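3.2 Family routes and the evidence of a shared household

The second group of applications we looked at concerns spouses and unmarried partners. In most of the national systems covered by this study, the partner of a resident worker can apply either from abroad or after entry, and the choice between the two has practical results that the legal texts do not spell out. A partner who applies from abroad usually waits there. A partner who applies after entry often receives a provisional status, and the right to work under that status differs from one country to the next. Lammers and Langlois treat the two paths as one for statistical purposes. We keep them apart, as the people we interviewed did.

The interviews were held with employees of two manufacturing firms, Flamberg and Vollia, and with the partners who had joined them or were trying to. Both firms recruit technicians from abroad and both pay part of the application costs. Flamberg hands the whole file to an outside adviser, Stergiou, while Vollia leaves the family part of the file to the employee and offers a checklist. The checklist was last revised in March, before the change in the income rule, and several respondents had worked from the old version.

Proof of a genuine relationship was the part of the file that took the most time. Married couples expected the marriage certificate to be enough. Offices asked in addition for joint leases, bank statements, travel records and messages, and in some cases for written statements by relatives. Unmarried couples had to show a period of living together, and the length of that period was a source of confusion. One respondent had counted months spent in the same shared apartment before the relationship began. Another had left out a long stay with her partner's parents because her name was on no document from that address.

Wendt (in her work on household registration) argues that such rules favor couples who already lead a settled and well-documented life. Our material supports this in part. Respondents who had rented formally and held a joint account put their files together in a short time. Those who had lived in employer housing found it much harder. Employer housing is normally let to the worker alone, and the second person is tolerated or simply not recorded. When that second person later applies as a partner, the months in question are hard to prove. Vollia now issues a letter on request that names all adults living in a unit. Flamberg does not, and its adviser told us that the letter would carry little weight in any case.

3.3 Change of employer during a pending application

A further difficulty arises when the worker changes jobs while the partner's application is still open. In principle the partner's claim rests on the relationship and on the worker's right of residence. In practice the income test is tied to a named contract, and a new contract means new pay slips, a new employer statement and sometimes a new fee. Ehlers describes the same effect for seasonal workers, where the contract changes every year.

Respondents dealt with this in different ways. Several stayed in a job they wanted to leave until the decision came. One couple withdrew the application and filed it again, on the advice of a friend who had done the same. Staff in human resources at both firms knew of the problem but did not see it as theirs. The person in charge of transfers at Vollia said that she learned of a pending family application only when the employee mentioned it, and there is no field for it in the personnel record.

Changes inside the same firm can also cause trouble. A technician who moves from assembly to testing may be given a different job title, and if the title no longer matches the one on the permit, the office may ask whether the permit still applies. Kubíček notes that job titles in permit files are often copied from the vacancy notice and bear little relation to the work. We found this too. Titles such as "electrical assembler" and "component technician" were used for the same bench work, sometimes in the same team.

We asked the firms whether titles could be fixed for the life of a permit. Flamberg considered this possible for new hires. Vollia pointed out that pay grades are linked to titles by the works agreement, so that a fixed title could hold back a raise, and a lower wage could in turn affect the partner's income test. The two sets of rules were written by different bodies for different purposes, and the employee has to satisfy both at once.

Figure 2. Small electrical components on a work surface, among them a solenoid with a coiled spring and three red circular circuit boards. 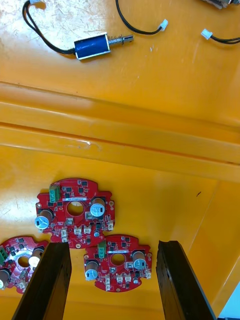

3.4 Refusals and second applications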